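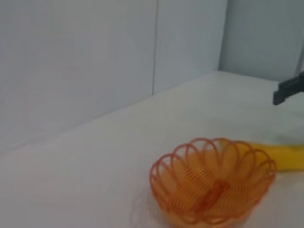
Cleaning and Storing Plastic Strainer Baskets

Thin plastic strainers with a ringed bowl drain quickly and weigh very little, but residue settles between the rings and a wipe with a cloth will not remove it. The steps below apply to any small basket of this type, with or without a handle.

After each use

Empty the basket, turn it upside down and rinse from the outside in. Water pushed through from the back lifts starch and seeds out of the gaps. Rinsing from the inside packs them tighter. Use lukewarm water at moderate pressure.

If the rim is made of overlapping loops, run a soft bottle brush through each loop. A dish sponge only reaches the outer face.

Removing film and stains

Fill a basin with warm water and a tablespoon of baking soda per quart. Submerge the basket for 15 minutes, then brush along the rings, following the curve. Brushing across them wears the bristles and skips the low spots. Rinse twice.

Tomato and carrot stain translucent plastic. On orange or yellow parts the stain is hard to see, so check by touch: a clean ring feels smooth, and a coated one drags slightly under the finger. Cooking oil applied with a paper towel loosens carrot pigment. Wash it off with dish soap afterward.

Do not use steel wool or scouring powder. Scratched plastic holds residue and turns cloudy.

Heat

Check the base for a temperature mark before draining pasta or boiled vegetables. If there is none, keep the basket for cold rinsing. Thin rings soften before the rim does, and a sagging bowl will not recover its shape. In the dishwasher, top rack only, heated dry off.

Handles

A flat handle is weakest where it meets the bowl. Support a full basket from underneath with the other hand. Inspect the joint for white stress lines every 3 months and discard the strainer once a line reaches the edge of the handle.

Storage

Dry upside down on a rack. Stack baskets only when fully dry, with the largest at the bottom and nothing heavy on top. Hanging by the handle is acceptable if the basket is empty and out of direct sun.

Last revised 13/12/2020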